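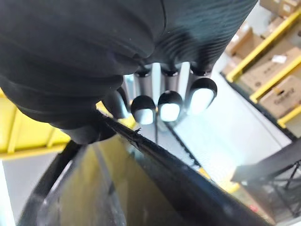
April, 6:40 a.m.

Up early, so I started on the containers before breakfast. The cable cupboard has been on the list since I moved to Bruscombe and has been deferred on every occasion when I had a free morning. Condition at the start: one door would not close, and the lower shelf was sagging in the middle under a load it was never meant to carry. I measured the sag with a straightedge before unloading so that there would be a number to compare with later. It was 16 mm at the worst point.

Method for today, written down so I can follow it again. Clear one shelf at a time onto the dining table. Put everything into a black plastic container, sort from the container, put nothing back on the shelf loose. Weigh before and after. The kitchen scale goes up to five kilos, more than enough for anything I would want to lift down from above head height.

The empty container weighs 761 g. I had assumed less. I wrote the figure on a strip of masking tape and stuck it to the underside, where it can be read without emptying anything. The tape needs to go on a clean surface, and I wiped that side with dish soap and let it dry before trying. Masking tape put on over dust comes off within a week.

7:25 a.m.

Top shelf done. It was mostly packaging. I had kept the box for the old Berrada desk lamp, the molded insert for the old Berrada desk lamp, and the warranty card, and the lamp itself went to the dump two moves ago. All of it is now in recycling apart from the insert, which has no recycling mark and went in the trash.

Behind the packaging were two rolls of cable sleeve, one unopened, and the printer manual I replaced with a download last fall after deciding the paper copy was lost. The manual went into recycling as well. The sleeve stays. I cut a short length off the open roll and tried it on the vacuum charger lead. It works but adds too much bulk for a lead that has to be wound up every day, and I took it off again.

Breakfast, toast and the last of the plum jam. Rain against the back window, not heavy.

8:10 a.m.

The middle shelf is where the actual cables were. They had been put away in loops, and loops that are not tied will work into each other whenever the pile gets disturbed. I tried pulling single leads out from the top and gave up quickly. What does work is to tip the whole mass out, find the plugs, and lay all of the plugs along one edge of the table. After that the tangles are in the middle and both ends of most leads are free.

Sorting by connector was my first plan and I dropped it. I never go looking for a connector. I go looking for the lead that belongs to a certain thing, or for any lead long enough to reach from the outlet behind the couch. So the order is now as follows.

Container A: leads that belong to something I own and can name. Each gets a tag.

Container B: general power leads and extension leads, long ones at the bottom.

Container C: thin stuff. Chargers, audio, the short adapters. A thin lead dropped in with heavy ones always ends up underneath and kinked at the plug, and I have thrown away enough of them for that fault.

Container D: unknown. To be kept until October and then disposed of without looking inside.

I argued with myself over D for longer than it deserved. The case against it is that I know what will be in there, old phone chargers and a proprietary lead for a camera I sold. The case for it is that I threw out the supply for the label printer the last time I was strict and had to buy another. D stays, with a date on it.

On coiling. I have wound cable around my elbow all my life and the leads show it, there is a twist in every one. Over-under takes more attention for the first few and then becomes automatic. For leads under a meter I just fold them in thirds. Tie at the crossing point, using hook-and-loop strip cut to about the width of my hand, and put the tie on the lead itself first so that it stays with the lead after it is undone. Wire ties from bread bags are to be discarded on sight. One of them had worn into the jacket of a speaker lead, and I cut that lead at the damage and kept the longer part.

9:30 a.m.

Weights. All are with the container subtracted.

The first full load off the middle shelf came to 2,258 g. After sorting, the part of it I am keeping came to 1,651 g. The difference is made up of duplicates, dead leads, and one very heavy supply for a scanner that did not survive the move from Prirnau.

I had expected to throw away more than half, going by how it looked. A tangle takes up much more room than it weighs. The same material, coiled, fits in one container with the rim clear, and an hour earlier it had been hanging over the side.

Rim clear is now a rule, incidentally. The containers stack only if nothing stands above the rim. One plug on edge is enough to tilt the next one up, and a tilted stack on a sagging shelf is how the fuse tester came to be on the floor in February.

10:15 a.m.

Stopped to deal with the shelf. The boards are from an Arnard unit I bought secondhand, and the long shelf should have a support pin at the center back. The hole is there. The pin was not. I looked in the drawer with the picture hooks, then the tin with the odd screws, and found three pins of the wrong diameter and one that may be right but is bent. Straightened it in the vise with scrap wood on both sides. It went in with light taps.

I also turned the board over. This is the old remedy and I do not know that it does anything beyond using the sag up in the opposite direction, but it costs nothing. With the pin in, the board turned, and no load, the straightedge shows it slightly high in the middle. To be measured again in a month with the containers on it.

While the cupboard was empty I vacuumed the back corners and found the reason for the draft. The hole for the old phone line was never filled. I packed it with a bit of foam and put tape over that for now. Proper filler is in the shed and the shed is on the far side of the rain.

11:40 a.m.

Tags. I tried three kinds.

Paper string tags are easy to write on, and they tear off the first time a lead is pulled through a gap. Not used.

Printed label folded back on itself as a flag. Neat and readable, and it takes too long per lead. The adhesive also crept on the ones I made last year and left residue on my fingers when I handled them today. Used only for power supplies, where the voltage has to be correct and I want it in large type.

Masking tape flag, written in permanent marker. Looks poor. Quick to make, quick to replace. Used for the rest.

What to write on it took some thought. I began with the device, then saw that for half of them I would need the room as well. Settled on device first, room second, nothing else. The one for the clock radio says CLOCK RADIO BEDROOM and I do not expect to need more from it.

Two leads in A turned out to have no device. I was sure about both until I went to check. The one I had down for the hallway router is the wrong barrel size and goes loose in the socket. The other I had tagged for the sewing machine, and the sewing machine has its own lead captive. Both moved to D.

Lunch was soup. I ate standing up, the table not being available.

1:20 p.m.

Bottom shelf. Less of it than I feared, and heavier. Extension leads, a work light, the surge strip with the cracked housing that I have been meaning to throw out and have now thrown out. I checked the extension leads by running each one through a dry cloth with some pressure on it, which finds nicks faster than looking does. One nick, close to the plug. I cut the lead behind it and will fit a new plug when I have one with a proper strain relief.

B is the only container that is heavier than I like. I could split it, but then the long leads would be in two places, and having them in two places was the original complaint. It goes on the bottom shelf near the side panel where the board is stiffest. The handles are shallow and I would not want to lift it down from any height.

C is the best of the lot. There is room in it. I was tempted to fill the space with batteries and did not, they already have a drawer.

2:45 p.m.

Everything in. Door closes. It rubs a little at the top corner and did so before, but I could not hear it over the other noise it made. A quarter turn on the upper hinge screw moved it the wrong way, so a half turn back the other way, and now it clears.

The bag for the dump is by the front step under the overhang. Small electronics and cable go in the third bay at the Bruscombe site, and the hours on the sign are different from the hours on their page. I will go by the sign.

Still open: filler for the hole, new plug for the extension lead, more hook-and-loop strip (down to the last short piece), a fifth pin if I can find the diameter. I should take the bent one along as a sample - no, it is holding up the shelf. Measure the hole instead.

9:05 p.m.

Went to charge the camera flash and had the lead in my hand in under a minute, out of C, tag facing up. Then could not find the flash. It is not in the desk or the hall closet. Will look in the car tomorrow.

Rain has stopped. Left knee sore from kneeling on the tile, should have used the garden pad.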